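Holger Sundqvist
March 10, 2024

Long one today, so put the kettle on. I want to talk about winter coats, and what you do with them once March rolls in and you start pretending it's spring.

Every year I used to shove mine in the back of the hall closet, still zipped, half a pack of tissues in the pocket, with the vacuum leaning on it. Then I'd wonder in November why it was flat as a pancake and smelled like the inside of a boot.

My aunt ran the coat check at the Jemard for years (the old dance hall, for those of you too young to remember it) and she had strong opinions about this. She could look at a coat and tell you how it had spent its summer. I've come around to nearly all of her ways, so I'm passing them on.

Pockets first. All of them, including the little one inside that you forget you have. This year I found a bus transfer, two cough drops and a grocery list in my own writing that just said "the good cheese." I did not remember writing it but I agree with it completely.

Next, the collar and cuffs. That's where a dark coat gets its shine, from chins and mitts and leaning on things. A facecloth, lukewarm water, a tiny drop of mild soap. Go gently, then go over it again with plain water. You don't always need to wash the whole coat!

If you do need to wash it, read the label before anything else. The laundromat on Aasen Street has the big front loaders and I'd pay for one of those any day over cramming a coat into my little machine at home, where it goes round like a seal in a bathtub.

Drying is where people lose patience, me included. Low heat, and take it out now and then to break up the lumps with your fingers. It will feel finished long before it is. Give it another 30 minutes, and then honestly give it another 30 after that, because the middle of the padding is always the last to come round.

Then a good flat rest somewhere with a bit of room. I like a bed for this — the sofa is never wide enough, and the dog thinks anything on the floor is a present. Pat it, shake it, turn it over, have your tea, come back.

Big black padded things on a bed:
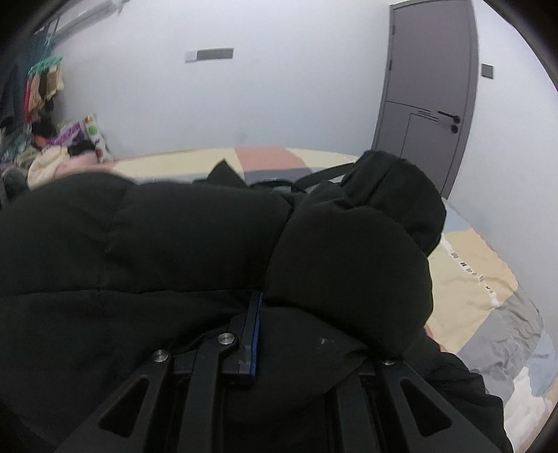
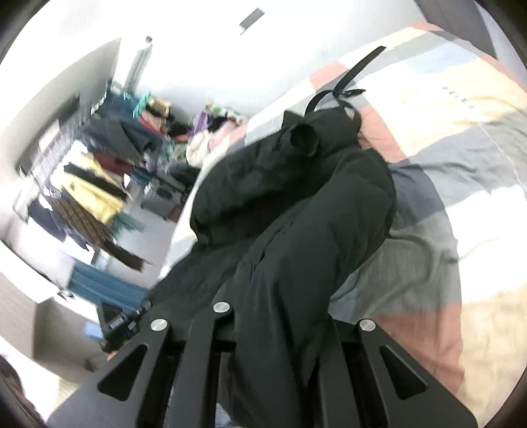 Gunnel Lundgren wants it known that I've skipped zippers entirely, and that a bit of plain candle wax rubbed along the teeth before storage saved her parka after 7 winters. She also says never, ever hang a heavy coat by the loop.

Gunnel, you're right about the loop and I'm ashamed to say mine has been sewn back on twice. A wide wooden hanger is the thing, or a big cotton bag if you're short on rod space. I'm going to try the wax tonight. Does it matter what colour the candle is? All I have is red, left from Christmas, and I can see that going badly.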